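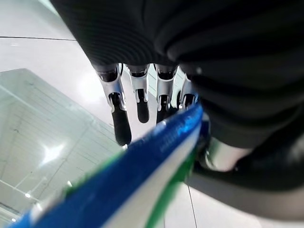
# Ener 712 Batting Pads

Every cricket pad on the market is "ultra-light" according to whoever made it, and Ener says so about this one four times on a single hang tag. We put a pad from our own shelf on the shop scale, straps included, and got 955 grams for an adult right-hander. That's a fair weight for a club pad. It isn't ultra-anything.

So why does Amton stock them? They fit well, the knee holds its shape, and they cost less than the Mathebula pads on the next shelf, which do much the same job.

## What you get

- One pair, right- or left-handed
- 3 straps per pad, hook and loop
- Cane rods down the front, foam behind
- Three-section knee roll
- Detachable top-hat strap pad (more on that below)
- White only

## The knee roll

Ener calls it a "dynamic flex zone." It's a knee roll. It bends where you'd expect and the bolsters sit a little higher than on most pads, so taller batters tend to like it and shorter ones should try a pair on first. If the top edge catches your thigh guard when you take a quick single, go down a size. The size chart on the bag runs large and we'd ignore it.
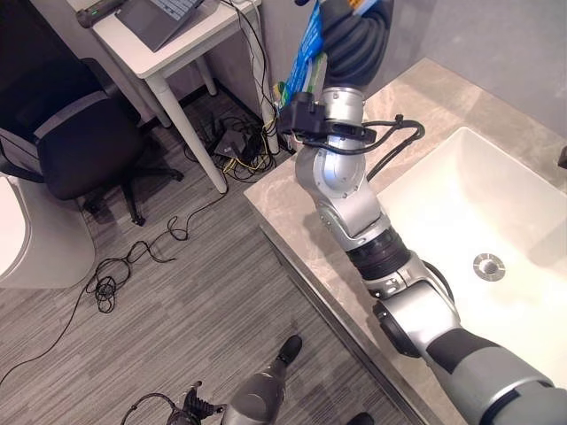 The straps are better than the knee roll, to be fair to Ener. They're wide, they're stitched twice at the anchor, and the ends don't flap around when you run. The calf strap could be an inch longer. If you wear thick tights in an early-season March game, you may find it only just reaches.

## The 500-ball claim

The tag says the face is "tested to 500 balls." Tested how? Bowled by what, and at what speed? We asked the distributor, Skakska, and were sent back the same sentence with the company logo under it. Treat the number as decoration. What we can say is that the face is plain PU over dense foam, a material that has been around for years, and that it usually scuffs long before it splits.

## Sweat and cleaning

The lining is described as "antimicrobial." Maybe so. It still smells if you zip it up in a bag after a long innings, same as any other pad. Wipe the face with a damp cloth, leave the straps open and stand the pads up somewhere airy – no dryer, no radiator, no car trunk. Whitener works on the face but turns gummy on the edge piping.

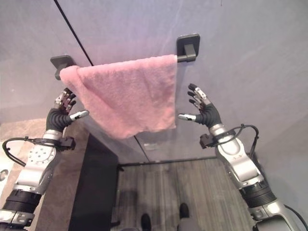 *Pink towel on a dark wall bar.*

## Who should buy them

Club players facing medium pace, and anyone replacing a worn-out pair without wanting to think about it too hard. If you open the batting against people who are properly quick, spend more. The foam on the inside wing is thin, and a ball that nips back will let you know.

As for the detachable strap pad, most people will lose it by the second game. Spares are sold separately.

**Sizes:** Youth, Small Adult, Adult, Large Adult

**Returns:** Unused pads with tags on. Marks from a ball count as use.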